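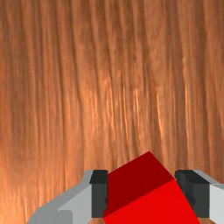

Pliddale, August

3. How people talk about the tops of their tables

I'll admit that this section grew well past what I'd planned for it. The project was meant to be about how households in Pliddale decide when a piece of furniture gets repaired and when it goes out on the nature strip, and surfaces were only going to get a paragraph. Then I started reading through the survey comments with a cup of tea at my elbow (on a coaster, I should say, after what follows) and kept finding the same thing. People who had very little to say about wobbly legs or split joints would write half a page about the top.

A quick reminder of where the material comes from. We sent 2000 survey cards out through the letterboxes of Pliddale and the streets running down to Dranenport, and 146 came back with the open comment box filled in. I followed up with 15 home visits, most of them at the kitchen table, which is a lovely way to do fieldwork if you don't mind eating a lot of slice. The coding was done in Pramotia, the notes database our department uses, and I've kept the tags plain: mark, colour, grain, finish, story.

3.1 Grain as a thing people look at

Most writing on wood finishes treats grain as a matter for the maker. You choose your board, you work out which way the figure runs, you sand along it and you move on. The householders I spoke with hardly ever used the word figure, but they had plenty of their own. Streaky was the favourite. One woman called hers "the river side" and the plainer end "the paddock", and she always sat visitors at the river. Another respondent said the darker lines in his table reminded him of rain on a window, and then apologised for being soppy about it.

Colour came up nearly as often, and nearly always in terms of light. A reddish or orange-brown top was described as warm in the afternoon and dull before breakfast, and several people had shifted the whole table to get the window light where they wanted it. I'd expected that sort of fussing over paintings, maybe, or a good rug. Figure 3 gives an idea of the kind of surface they meant, with orange-brown grain and a lighter patch near the middle where a soft highlight falls. The comments tagged both colour and grain were the longest in the set, and I've put a selection of them in the appendix because they're a pleasure to read.

3.2 Marks, and who gets the blame

Now to the rings. Cup rings, hot-dish rings, the pale square where a vase stood on a damp doily all through a wet winter. I sorted the marks into 4 groups according to what the household had done about them: left alone, covered, treated at home, or sent out. Left alone was by far the most common, even among people who told me in the same breath that the mark drove them mad.

Home treatment was a rich vein. Mayonnaise, toothpaste, a warm iron over a tea towel, half a walnut. I'm not going to recommend any of them – a couple of people showed me the results and you could see why they'd gone quiet about it. The few who had sent a top out had used Akpalu, the refinishing workshop on the Dranenport road, and two of those said they half regretted it. The table had come home beautiful and they missed the old scorch from the Christmas pudding.

That regret matters for the argument. If damage were simply damage, getting rid of it should please everybody. What I heard was closer to housekeeping mixed up with family history, and the two pull in different directions. A person will put a cloth over a burn when guests are coming and take it off again once they've gone. I've ended up calling this "company cover" in my notes, and it turned out to be a handy tag for all sorts of other behaviour too, including the good towels.

One limit I should own up to. People who fill in a comment box about furniture are people who like their furniture, so the silent cards may hide a good many folk who eat off whatever's there and never give it a thought. The visits lean the same way.

Figure 3. Wood grain in orange-brown tones, with darker and lighter streaks (see 3.1).

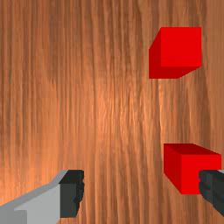 4. Repair, and the cost of getting someone in

If surfaces got people talking, prices shut them up again. I asked about repair costs towards the end of each visit, once the plates had been cleared, and mostly got a shrug. The going rate for regluing a chair was a mystery to nearly everyone, including those who'd paid it, so this next part leans more heavily on the survey cards than I'd like.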